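**To:** Berenice Beltrán, Plikik
**From:** Evaristo Ledesma
**Project:** Serrano, shared hand tools and fittings
**Report:** Phase 2, interim
**Date:** 7/8/19

## Status

Phase 2 is on schedule. The register of hand tools and small fittings now holds 169 entries, sorted into 17 classes. The grant agreement calls for over 200 entries by the end of the phase. The remaining entries are mostly plumbing fittings held in mixed boxes, and they are slower to enter than tools because many carry no legible size mark.

The tray trial has started at the first bench. Labels are delayed. Spending is under plan for the period, and the difference is entirely the label order, which has not been invoiced.

## Register

Each entry records a class, a short name, a size where one can be measured, a condition grade and a home location. The condition grade has been reduced to pass or hold. The earlier scale had too many steps and two people grading the same tool seldom agreed on the middle ones.

Tools graded hold are kept out of the trial. Common causes are rounded screwdriver tips, spread wrench jaws and loose handles. Repair or replacement will be decided class by class after the register is complete – buying single replacements now would disturb the size ranges that the register is meant to show.

Fittings are entered by body material, thread size and type. Valves are entered separately from plain connectors. A valve with a handle or cap is entered as one item, and a loose handle goes to the spares class until it can be matched.

## Tray trial

The trial tests whether a single open tray per job can replace the divided drawer inserts used until now. The inserts hold each tool in a fixed position, but they are cut for one set only. When a set changes, the insert is scrapped. An open tray costs less and can be wiped out quickly. Its weakness is that an item left outside it is easily missed at the end of a job.

Containers are plain molded yellow plastic with no dividers and no lid. Yellow was chosen from the Pristetti list because most of the handles and cases in the register are dark. The supplier's gray version was rejected at the ordering stage. It would have been hard to pick out on the marble-patterned work surface.
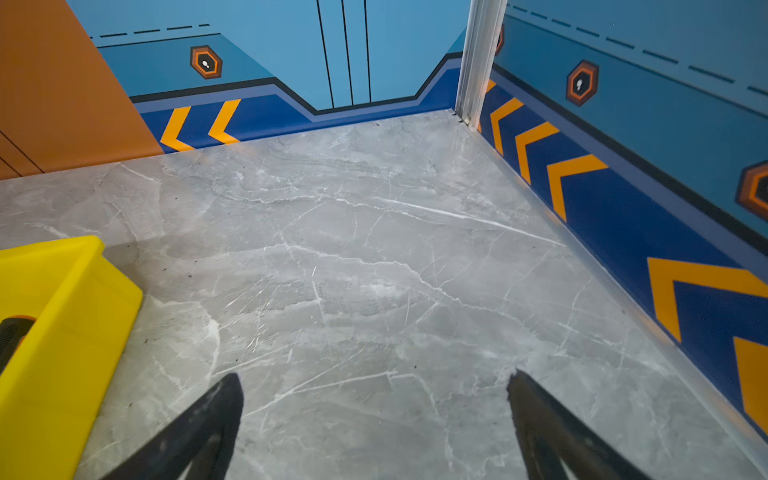 *Yellow bin with a ribbed or mesh-like black item inside; stone-look surface and patterned back wall.*

The work surface is to be wiped before a job is laid out. Fine debris collects toward the corners and alongside the containers, and it is carried into the trays when tools are slid in over the rim. A soft brush has been added to the bench kit. Whether this is enough will be judged from the state of the tray floors at the next inspection.

Three states are defined for any item in a job set:

- **In tray:** fully inside the rim.
- **On surface:** on the bench, outside the tray.
- **Off surface:** on a rail, ledge, shelf or floor.

An item leaning on the rim is treated as on surface. The definitions are kept this simple so that a person closing a job can apply them without reference to a chart. 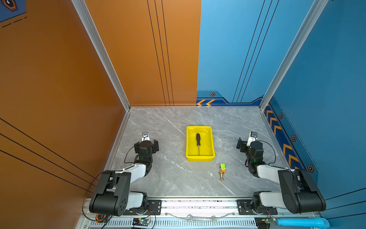 The closing check is done by location, starting at the tray and moving outward to the front edge. The first draft of the procedure stopped at the edge of the work surface and left the rail out, and this has been corrected. All three states can occur at the same bench together: a screwdriver with a black-and-orange handle in the tray, a small brass valve fitting standing just outside it, and a double-ended open wrench lying on the aluminum rail. Under the first draft the wrench would not have been checked at all. The rail and the slotted grille strip in front of it are now both written into the check.

The valve raises a separate point. Small fittings of this type can be stood upright on the threaded end, and people tend to do this while working. An upright fitting is easily knocked over by a sleeve, and a rounded one will then roll. The revised bench sheet asks for fittings to be laid on their side in the tray as soon as they come off the job.

Long screwdrivers are to be placed along the length of the tray. A small number in the register may be too long for the chosen tray size. These have been flagged, and the diagonal position will be tried before a larger tray is ordered. 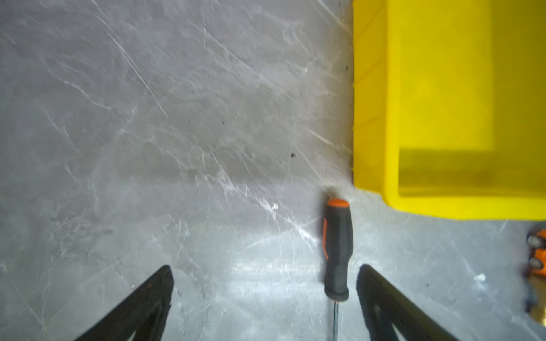 If the diagonal position leaves too little room for the rest of the set, the long drivers will be given their own tray and listed as a separate class. This would raise the tray order slightly. It would have no effect on the schedule, as the supplier holds the larger size in stock.

Wrenches present fewer difficulties. Open-ended types lie flat and can be stacked, although stacking hides the size marks on the lower ones. The bench sheet therefore allows stacking only in storage and not during a job.

## End-of-job condition

A job is closed when every item has been returned to its home location, the tray is empty and the tray is back on the work surface ready for the next set. The tray is not stored with tools in it. Some users have asked to keep frequently used items in the tray between jobs. The request was declined for the length of the trial, because it would make the closing check harder to apply, and it will be reviewed with the November results. 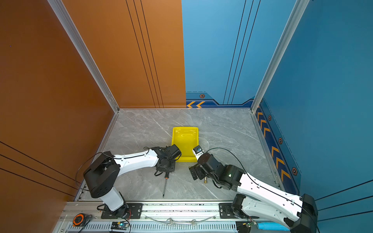 *Empty tray near the center of the surface, between the orange and blue panels.*

No fixed position for the empty tray has been set. A marked outline on the surface was considered. Tape lifts at the edges and collects dust, and a painted outline would have to be redone if the tray size changes. The decision is deferred until the question of long screwdrivers is settled.

## Labels

The label stock from Zerska arrived in the wrong width and was returned. The replacement is on order, and no delivery date has been confirmed. Home locations are marked by hand in the meantime. Handwritten marks are adequate for the trial but smear when handled with oily gloves.

## Open items

- Complete the mixed-box fittings and bring the register to the agreed total.
- Measure the flagged screwdrivers against the tray and report the result.
- Confirm the label delivery date with Zerska.
- Reissue the bench sheet with the rail, grille strip and fitting position included.

## Request to funder

Approval is requested to carry the unspent label budget into the next period. No increase in the total is sought. A short written reply is sufficient, and I will attach it to the cost sheet.

E. Ledesma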